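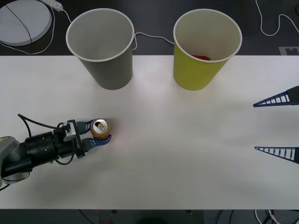

Suche Suchbegriff oder Vorgangsnummer Suchen

Vorgang 744: Unvollständige Etiketten nach Umstellung der Druckwarteschlange
Gemeldet durch: Roswitha Steiner, Wareneingang, Standort Trorkmont
Bearbeitung: Emil Holzer, Anwendungsbetreuung Drirnus
Priorität: mittel
Status: gelöst, Nachbeobachtung läuft

Meldung
Seit der Umstellung der Druckwarteschlange im Februar werden Regaletiketten aus dem Lagerverwaltungssystem Plarnine unvollständig ausgegeben. Der Strichcode erscheint korrekt, die zweite Textzeile mit der Artikelbezeichnung fehlt. Betroffen sind ausschließlich Sammelaufträge. Einzeletiketten werden vollständig gedruckt. Eine Fehlermeldung wird am Arbeitsplatz nicht angezeigt.

08:40 Uhr, E. Holzer
Der Vorgang wurde übernommen. Die Meldende wird gebeten, einen fehlerhaften Sammelauftrag als Druckdatei bereitzustellen und den Auftrag bis zur Klärung nicht erneut zu senden.

09:25 Uhr, R. Steiner
Druckdatei ist angehängt. Der Auftrag umfasst 400 Etiketten. Ein kleinerer Auftrag mit 30 Etiketten wurde heute früh fehlerfrei ausgegeben. Bei größeren Mengen fehlt die zweite Zeile erst im hinteren Teil des Stapels, der Anfang ist in Ordnung.

10:10 Uhr, E. Holzer
Die Druckdatei wurde geprüft und enthält sämtliche Textzeilen. Ein Fehler in der Vorlage oder in den Artikelstammdaten kann damit ausgeschlossen werden. Neustart des Druckdienstes sowie Neuinstallation des Treibers am Arbeitsplatz blieben ohne Wirkung. Weitergabe an die Serverbetreuung.

11:35 Uhr, P. Paulauskas, Serverbetreuung
Im Protokoll des Druckservers ist bei jedem betroffenen Auftrag nach dem 300. Etikett ein Wechsel des Zeichensatzes verzeichnet. Die neue Warteschlange zerlegt umfangreiche Aufträge in Teilaufträge und überträgt die Kopfdaten nur mit dem ersten Teil. Ab dem zweiten Teil verwendet der Drucker seine Werkseinstellung, in der die Schriftart der zweiten Zeile nicht hinterlegt ist.

11:50 Uhr, E. Holzer
Übergangslösung für den Wareneingang: Sammelaufträge sind bis auf Weiteres auf höchstens 300 Etiketten zu begrenzen. Bereits gedruckte Etiketten ohne Artikelbezeichnung dürfen nicht angebracht werden.

13:15 Uhr, H. Camenzind, Leitung Anwendungsbetreuung
Der Änderung an der Warteschlange wird zugestimmt. Die Umsetzung hat außerhalb der Annahmezeiten zu erfolgen. Der Standort Moser nutzt dieselbe Konfiguration und ist einzubeziehen. Ansprechpartner dort ist Nipon Thammasiri.

17:20 Uhr, P. Paulauskas
Die Aufteilung in Teilaufträge wurde für beide Standorte deaktiviert, die Zeitüberschreitung am Druckserver entsprechend angehoben. Testauftrag mit 400 Etiketten in Trorkmont vollständig ausgegeben.

17:45 Uhr, N. Thammasiri
Testauftrag am Standort Moser ebenfalls vollständig. Die Etikettenrolle musste während des Drucks gewechselt werden, der Auftrag wurde danach ordnungsgemäß fortgesetzt.

18:05 Uhr, E. Holzer
Die Mengenbegrenzung ist aufgehoben. Der Vorgang bleibt bis zum nächsten Inventurdruck zur Nachbeobachtung geöffnet. Erneut auftretende Fehler sind unter derselben Vorgangsnummer zu melden.

5 Kommentare
Zuletzt aktualisiert: Februar, 18:05 Uhr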